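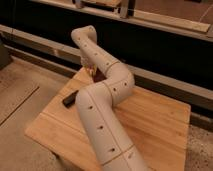

# Benstead 수색 구간 표시 세트

산나물 철이나 벌초 철에 마을 수색을 나가 보신 분이라면 아실 겁니다. 어디까지 봤고 어디부터 안 봤는지를 두고 무전기로 한참을 주고받다가, 결국 같은 골짜기를 두 번 내려가게 되는 그 답답함 말이에요. Benstead 세트는 바로 그런 날 쓰라고 만든 표시용품 묶음입니다. 나뭇가지에 묶는 띠와 땅에 꽂는 깃발, 기록 카드가 가방 하나에 들어 있고, 처음 나온 분도 설명 몇 마디면 바로 쓰실 수 있어요.

저희 Zolbridge는 의용소방대와 산악구조대, 그리고 면 단위 자율방범대에 물건을 대는 작은 가게입니다. 이 세트도 처음에는 단골 몇 분이 "따로따로 사서 챙기려니 번거롭다"고 하셔서 손으로 묶어 드리던 것인데, 찾는 분이 늘어 지금은 가방까지 맞춰 정식으로 내놓고 있습니다.

## 들어 있는 것

- 주황색 표시띠 9롤 (이미 수색한 구간용)
- 파란색 표시띠 4롤 (구간 경계용)
- 땅에 꽂는 깃발 43개
- 방수 기록 카드 한 묶음과 연필 두 자루
- 어깨끈 달린 가방, 안쪽에 칸막이 있음

띠는 손으로 끊어집니다. 장갑을 낀 채로도 끊기는 두께를 고르느라 꽤 여러 종류를 써 봤어요. 너무 얇으면 바람에 찢어지고, 두꺼우면 칼을 꺼내야 하니까요. 반사 재질이라 손전등을 비추면 밤에도 잘 보이는데, 잎이 무성한 여름에는 눈높이보다 조금 위에 묶으시는 편이 낫습니다.

기록 카드에는 구간 번호, 들어간 시각, 나온 시각, 인원, 특이사항 칸이 있습니다. 칸이 좀 큼직해요. 비 맞으면서 쓰는 글씨가 작을 수가 없더라고요. 볼펜은 젖은 종이에서 잘 안 나와서 일부러 연필을 넣었으니, 빼지 말고 그대로 두고 쓰시길 권합니다.
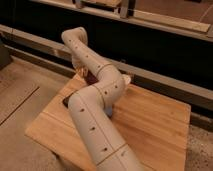

*사진 제공: Rondonuwu*

## 어떻게 쓰나요

1. 출발 전에 지도에서 구간을 나누고, 경계마다 파란 띠를 묶습니다.
2. 조가 구간에 들어갈 때 입구에 깃발을 꽂고, 카드에 시각을 적습니다.
3. 구간을 다 보고 나오면 출구 쪽에 주황 띠를 묶습니다.
4. 옷가지나 신발, 발자국처럼 단서가 될 만한 것이 나오면 손대지 말고 옆에 깃발을 꽂은 뒤 지휘소에 알립니다.
5. 상황이 끝나면 띠와 깃발을 모두 걷어 옵니다.

다섯 번째가 제일 잘 빠집니다. 지난 수색 때 묶은 띠가 남아 있으면 다음번에 온 사람들이 이미 본 곳으로 착각할 수 있거든요. 힘드시더라도 꼭 걷어 주세요. 깃발은 흙만 털어 말리면 다시 쓰실 수 있습니다.

그리고 노파심에 한 말씀만 더 드리면, 누가 안 보인다 싶을 때는 이 가방을 찾기 전에 112 신고부터 하셔야 합니다. 저희 물건은 현장 지휘가 정해진 다음에 그 지휘를 돕는 도구예요. 색의 뜻도 지역마다 다르게 쓰는 곳이 있으니, 관할 소방서나 경찰서에서 정한 방식이 있으면 그쪽을 따르시면 됩니다.

## 제원

| 항목 | 내용 |
|---|---|
| 가방 크기 | 47 × 30 × 17 cm |
| 띠 너비 | 3 cm |
| 깃발 대 | 강선, 끝부분 마감 처리 |
| 가방 색 | 주황 / 남색 |
| 보관 | 직사광선을 피해 서늘한 곳 |

## 써 보신 분 이야기

> "훈련 때 한 번, 실제로 한 번 썼습니다. 가방이 옆으로 벌어지지 않아서 비탈에서 물건을 안 쏟은 게 제일 좋았고, 카드는 조금 더 넉넉히 들어 있으면 합니다. 파란 띠가 해 질 무렵에는 주황보다 눈에 덜 들어오니 경계에는 두 줄씩 묶으세요."
>
> — Sugeng Majimbun

카드가 모자란다는 말씀은 다른 분들께도 들어서, 1월 출고분부터 묶음을 더 두툼하게 바꿨습니다. 그 전에 사신 분들은 연락 주시면 카드만 따로 보내 드릴게요. 배송비도 받지 않습니다.

## 따로 살 수 있는 것

주황 띠와 파란 띠는 롤 단위로, 깃발은 열 개 단위로 팝니다. 가방에 끼우는 호루라기와 목걸이형 소형 등은 Sovberg 제품을 함께 두고 있는데, 재고가 들쭉날쭉하니 먼저 물어봐 주시면 헛걸음이 없으실 거예요. 단체 이름을 가방에 새기는 것도 됩니다. 글자는 두 줄까지 들어가고, 준비에 시간이 조금 더 걸립니다.

## 주문과 교환

단체 주문은 견적서와 세금계산서를 함께 보내 드립니다. 예산 처리가 늦어지는 사정도 잘 알고 있으니 편하게 말씀해 주세요. 뜯지 않은 띠와 깃발은 교환이 되고, 이름을 새긴 가방은 박음질에 문제가 있을 때만 바꿔 드립니다. 오후 3시 전에 들어온 주문은 그날 나가며, 전화는 오전 10시부터 받습니다.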